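# Harnura play kit library: progress report to Rudwood

April 14, 2026
Prepared by Gwenaël Collet, Florkel 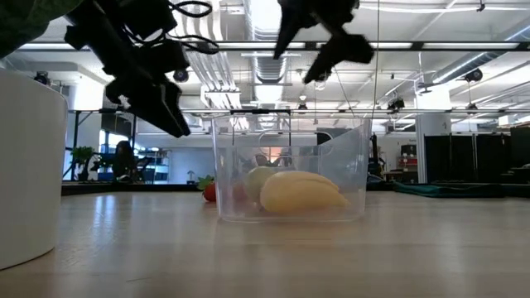

The reporting period covers the re-sorting of the play food stock and the move from cardboard boxes to clear plastic tubs. Work is on schedule. Spending is within the sum agreed in November, with one item carried over.

## Stock

The count at the close of the period stands at 143 pieces of toy fruit and vegetables. Of these, 115 are fit for loan. The remainder have split seams or worn paint and are held back until the repair session.

Fruit is now kept apart from vegetables. The earlier arrangement by colour was dropped after the first loans, as borrowers returned pieces by type and the tubs had to be re-sorted each time. Bananas are packed flat along the bottom. Strawberries and other small pieces go in last and are checked against the contents card before the tub is shelved.

## Containers

The tubs are transparent, with a handle opening near the rim. Contents can be checked on the shelf without lifting anything out, though reflections on the plastic make small pieces harder to tell apart under the ceiling lights. Contents cards are therefore still required. Card wording has been agreed and printing is under way.

Lids were ordered from Cordero with the tubs. The first delivery was the wrong size and went back. Replacements are due in the next period. Until then, tubs are not stacked.

## Sorting procedure

1. Place the tub on the table and remove the contents card.
2. Set all pieces out on the tabletop.
3. Wipe each piece and inspect seams and paint.
4. Return sound pieces to the tub and mark the card.
5. Put damaged pieces in the repair tray with a dated slip.

Two sorters working at one table complete a tub faster than two working apart, and fewer pieces are left outside the tub at the end.

## Budget

The allowance for containers and cards is £1,000. Tubs have been paid for in full. The lid invoice is on hold pending the replacement delivery and is the item carried over.

## Next period

- Fit lids and begin stacking
- Complete the repair session and recount
- Issue revised loan forms

Rudwood is asked to confirm that the lid payment may fall in the next period.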